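Folding a T-shirt

From the Household Pages, a reader-edited encyclopedia of ordinary domestic things

Folding a T-shirt is the business of turning a soft, floppy, vaguely T-shaped piece of knit fabric into a rectangle that will sit in a drawer or on a shelf without sulking. I've written most of this entry myself (the bits about sleeves had an earlier author, and I've left her better sentences alone), and I should say up front that I fold a lot of shirts. I worked two winters in the stockroom at Bredico, a uniform and sportswear shop, and I still can't walk past a heap of them without wanting to square it up.

The garment

A T-shirt is a body, two short sleeves and a neckband. Most everyday ones are knitted from cotton jersey, which stretches more across than it does up and down, and that matters a good deal once you start folding. Pull a shirt by its side seams and it goes wide and wavy on you. Pull it from shoulder to hem and it mostly behaves. Cheaper shirts are often knitted as a tube with no side seams at all, and those can twist in the wash so the front creeps round toward one hip. You can fold a twisted shirt quite nicely, but you have to ignore the print and go by the sleeves, and it'll always look a bit drunk when you shake it out.

Polyester sport shirts are another matter. They're slippery, they spring back open, and a tall stack of them will slide off the end of a bench the moment you turn your back. My old supervisor Régis Chauvin used to put a cotton one between every few polyester ones for grip, and I've done it ever since!

The surface

You can fold on a bed, on your knee, on top of the dryer, or in mid-air if you were taught that way, but a table is best by a long shot. It wants to be flat, smooth and clear, and wide enough that the sleeves don't hang off. Height counts too. A kitchen table is a touch low for a big load and you'll feel it in your back, while a kitchen bench is usually about right for a person of middling height. Colour is a smaller point, though I do like a pale top for bright shirts, as the outline of the hem is easy to find and you can tell at a glance whether it's straight.

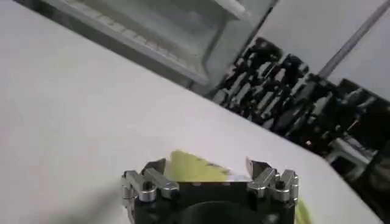
Léonie Barbier writes that she can't agree about bare tabletops: she lays an old flannelette sheet over hers first, because jersey skates about on anything smooth and the cloth holds the first sleeve down while she sees to the second. I tried it for all of May and she has a point with light fabrics, but with heavy cotton I found the sheet wrinkled up under the shirt and I was forever smoothing two things where I used to smooth one. Take your pick.

The ordinary fold

There are plenty of named methods, and I'll get to a couple of them, but the one most people use goes more or less like this.

Lay the shirt face down with the neck away from you. Smooth it from the middle outward with flat hands.

Bring one side in toward the centre, folding on a line that runs from partway along the shoulder down to the hem. Turn the sleeve back on itself so it lies over the folded part.

Do the same on the other side. You should have a long strip with the neckband at the top.

Fold the hem up to just below the collar, or in thirds if your drawer is shallow. Flip it over.

That's the lot. The step that goes wrong is nearly always the second one, and nearly always at the sleeve. A short sleeve is cut on an angle, so it doesn't want to lie parallel to anything, and if you leave it to its own devices it pokes out of the side of the finished rectangle like a tongue. The other trouble spot is the hem, which bunches when you drag the shirt across the table to straighten it. Lift it and lay it down again instead. It only takes a second, and you don't end up with that rumpled ridge along the bottom that you have to chase with your thumbs. 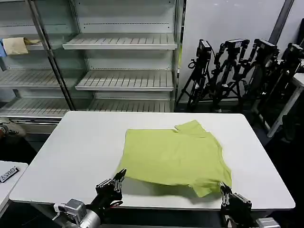
Other methods

The pinch fold (also called the two-second fold, the quick fold, and in our stockroom "the magic one") is done from the side. You pinch the shirt in two places along one imaginary line, cross your arm over to grab the hem, uncross, give it a shake and lay it down on the free sleeve. It's a joy when it works. I've taught it to a fair few people and the crossing-over is where they all get lost, so do it slowly and say the steps out loud the first dozen times.

The board fold uses a hinged panel, or a piece of stiff card placed in the middle of the back, so every shirt comes out the same width. Shops love it. The Wojcik board we had was up to 4000 shirts old, by Régis's reckoning, before a hinge let go, and after that we used a cut-down carton that did exactly the same job for nothing.

File folding leaves the shirt as a small firm packet that stands on its edge, so you can see every shirt in the drawer. Good for kids' drawers, good for people with too many band shirts. Less good for linen blends, which crease badly along every one of those extra folds.

Rolling isn't folding, strictly, but it gets asked about on the talk page so often that it goes in here. Start from the ordinary strip and roll from the collar down. Handy in a backpack.

Storage

Stacked flat, a pile of cotton shirts starts to lean once it gets above the height of your hand, and the bottom ones never get worn. I swap mine over at the change of season. Open shelves are lovely to look at but the top shirt gathers dust along its front fold, and a dark shirt left by a sunny window will fade in a stripe exactly where the crease was. I lost a navy Skoruvau rugby club shirt that way and I'm still cross about it.

Don't put shirts away damp, even a little bit. Neckbands dry last, so check there.

See also

Ironing a T-shirt
Laundry sorting
Odd socks
Fitted sheets (disputed)

Page last edited 01/06/2024. The section on hangers has been moved to its own entry.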